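Search the support desk
Enter ticket number or keyword

Category: Data Collection > Bedroom Tasks > Episode Rejection

Subject: Episodes from the bin-emptying task rejected at import
Project: Mesar
Site: Flultness
Status: Open, awaiting confirmation from site
Opened: April 2021

Summary of the fault

The Flultness site reports that a large share of the demonstrations recorded for the bin-emptying task are being refused by the Flarby import service. The operators see no warning during recording. The refusal is shown only after upload, with the message "segment boundary missing". Of 1,142 episodes submitted under the current task sheet, 754 were accepted at the first attempt. The remainder are held in the quarantine folder and have not been deleted.

The site has asked whether the held episodes may be repaired or whether they must be recorded again.

Initial response from the support desk

The site was asked to supply the recorder log, the task sheet in use and one accepted episode for comparison. The site was also asked to stop uploading new episodes of this task until further notice. Recording of the remaining bedroom tasks was allowed to continue.

Findings, first review

The recorder log is in order. Both arms report their joint positions at the expected rate, and the gripper opening values are present throughout. No frames were lost from the head camera in the files examined. The fault does not therefore lie in the Ackermann recorder.

The task sheet supplied by the site is version 7. The import service expects a marker at the end of each of the following steps: approach, pick up loose item, place item in bag, lift bin, tip bin, return bin. Version 7 of the sheet combines the second and third of these into a single step called "clear item". Operators following the sheet have correctly pressed the pedal once, and the service has correctly refused the result.

Findings, second review

A further cause was identified in 87 of the held episodes. In these, the operator had pressed the pedal twice for "clear item", but the first press came before the gripper had closed on the object. The service treats a pick-up marker with an open gripper as an error. The site confirmed that some operators had been told to press on reaching the object and others on grasping it. The written instruction did not state which was intended.

Action taken by the support desk

1. The task sheet has been withdrawn and replaced. The combined step has been divided again.
2. The pedal instruction now reads: "Press once the fingers are closed and the item has left the floor or the bin."
3. A repair script has been prepared for the held episodes. It places the missing marker at the point where the gripper opens over the bag. Each repaired episode must be viewed in full before it is released.
4. The 87 episodes with an early marker are to be corrected by hand. The script should not be run on them.

Action required from the site

The site is requested to brief all operators on the new instruction before recording resumes, and to record a short trial set under the new sheet. The trial set should be uploaded under the tag "mesar-bin-trial" and kept apart from the main collection. Episodes in which the operator abandons the attempt should still be uploaded, with the outcome field set to "incomplete". They are of use in training and should not be discarded at the site.

A review of rejection rates for all bedroom tasks is planned for July. Any other sheet in which steps have been combined should be reported on this ticket before then.

Note on the starting layout

The starting layout for the bin-emptying task is to be varied between episodes, within the limits given on the new sheet. Items may be placed in the bin and also on the floor near it, and the operator should decide before recording begins which is to be cleared first. Where a clear bottle is lying on its side in front of a full woven bin, as it is at the foot of the bed at Flultness, the bottle counts as a loose item and requires its own pick-up and placement markers before the bin is lifted. A cup or wrapper inside the bin does not require separate markers unless it is taken out singly. The layout chosen should be entered in the notes field before the first press of the pedal. 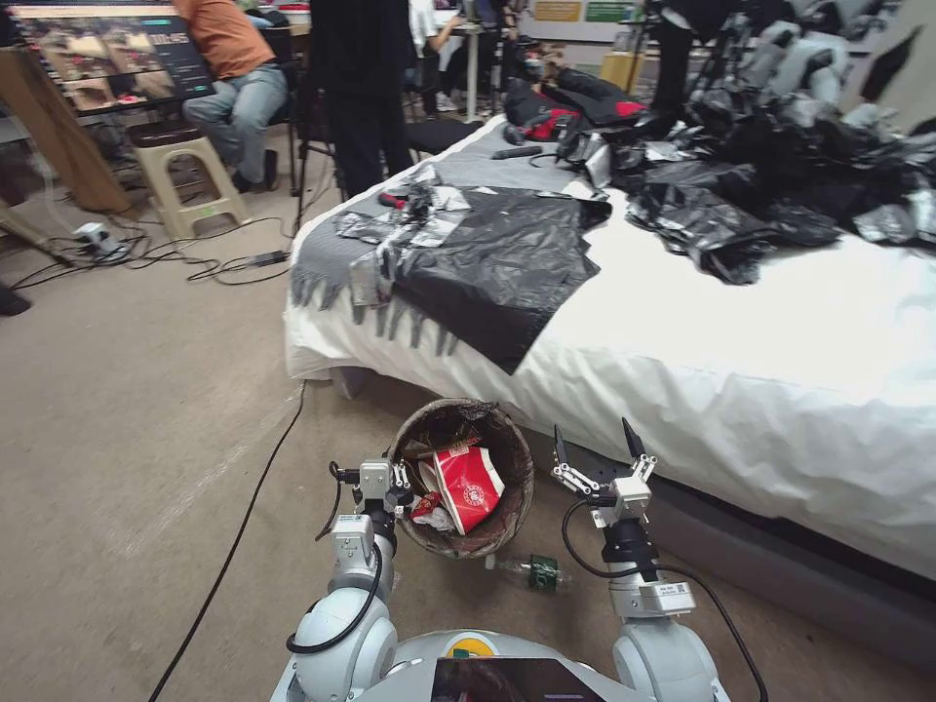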